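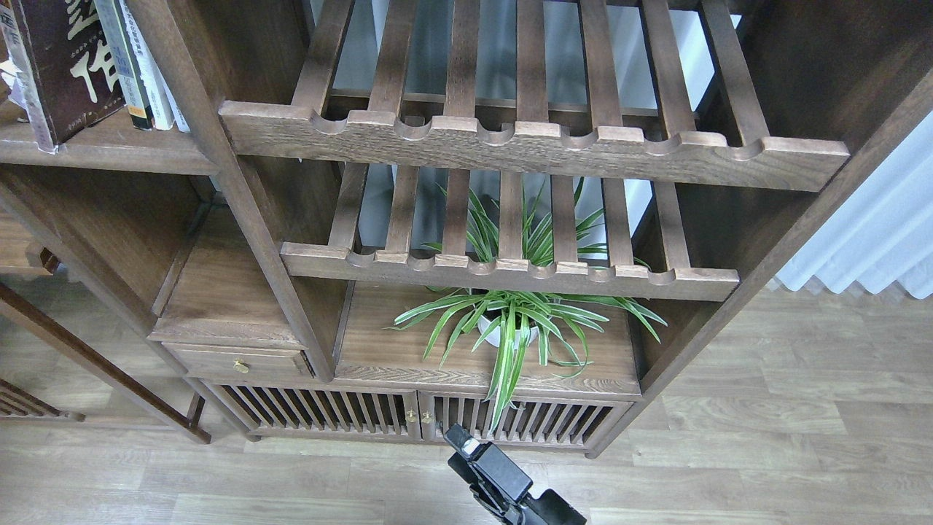 Workshop notebook, May, started at ten past four with the second pot of tea

Beeswax polish, batch 6. I said after batch five that I'd leave the recipe alone for a while, and of course I haven't, but Lowri Gwynne brought back the jar I gave her and said (very kindly, as she always does) that it dragged under the cloth and left her table looking a bit cloudy. She's right, I tried the last of it on an offcut and it was like spreading cold butter.

So, more turpentine this time and a good deal less carnauba. I made it up to 900 g in total, melted the wax slowly in the old Bidano pan over water, then took it well away from the ring before the turps went in. Please, everyone, keep doing that part outside the back door! The carnauba is the end of the Fusteck bag and there are hard little lumps in it that want grating first, or you stand there stirring for ever.

Poured at five to five. It set paler than batch five and with a softer top, and I can push a thumb into it without much effort. Smells lovely, still a touch strong on the turps.

The Clulix thermometer disagrees with the Owen one by 2 degrees, and I've written down the Owen reading because that's the one we used for all the earlier batches. 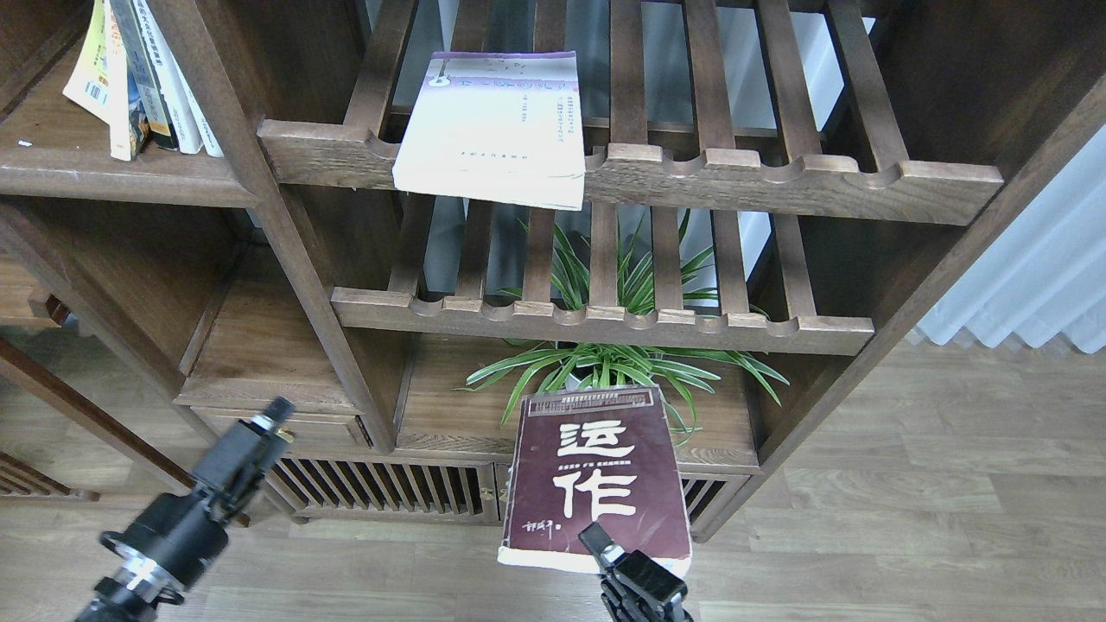
Dark shelves, slatted, with the notched front rail.

Rails like that are where a stiff polish gets you into trouble, as it packs into the hollows and goes white when it dries. An old toothbrush first, then a soft cloth round a finger, and go sparingly.

Still to do: rub out the test boards once they've had a night, label the tins, order carnauba, and take Lowri a fresh jar with my apologies. If it's still cloudy I'll try leaving the carnauba out altogether.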